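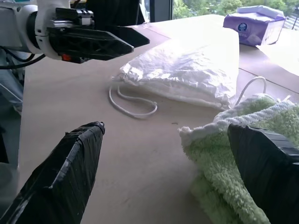

Wilma Mertens left a comment on my September post saying I should quit fussing over the arms and fix the fingers, and that three wraps of tape is no substitute for a decent pad. Fair! I've been putting it off all fall.

So this weekend the plan was drawstring bags, which I picked since they're floppy and the cord goes wherever it likes. Green towel next to it for something fuzzy. I set the pinch force to 200 on the Trevamen board (its own made-up units, don't ask) and spent most of Saturday chasing a loose connector.
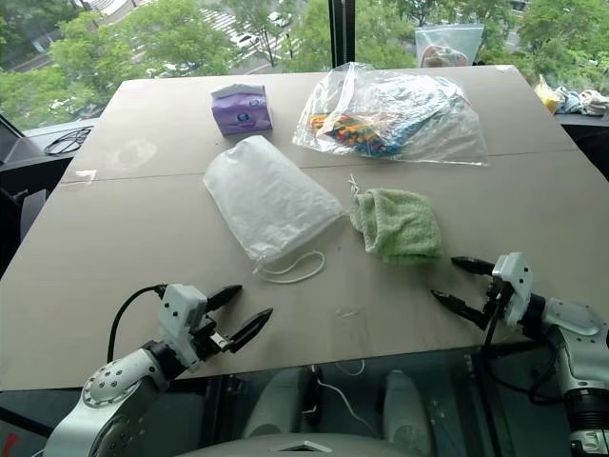
The other thing on my list is the table height. I'd like to come up another 3 inches, but then the cables get tight, and I only have 22 inches of slack to play with. Longer ones are on order from Lehtinen. Next up: new pads, and maybe Wilma will let me off the hook.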